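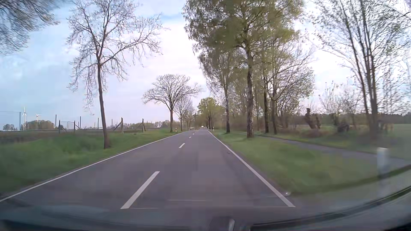

What is the overnight parking rule on the Nidlow to Povville road?
Overnight parking on the verge is allowed only with a permit from the Povville office, shown on the dashboard.

Ticket: Road surface and markings, Nidlow to Povville
Status: Open
Opened: 23rd March

Reported problem
Caller says the car shakes at higher speed on the stretch past the Bruvosholm turn, heading toward Povville. Started after the patching work in December. Wants to know if the road is at fault.

Log
Crew drove the stretch twice in each direction. Slight hum over the patches, no shake.

Checked patch joints with a straightedge. Largest step was 6 mm - within our limit.

Asked caller to have the wheels balanced and try again. Caller says the shake is less but still there on the way home.

Second request added by caller: trim low branches near the Bruvosholm turn. Moved to the tree crew as a separate ticket.

Next step
Recheck joints over the last 100 yards before the turn. Keep open for 30 days.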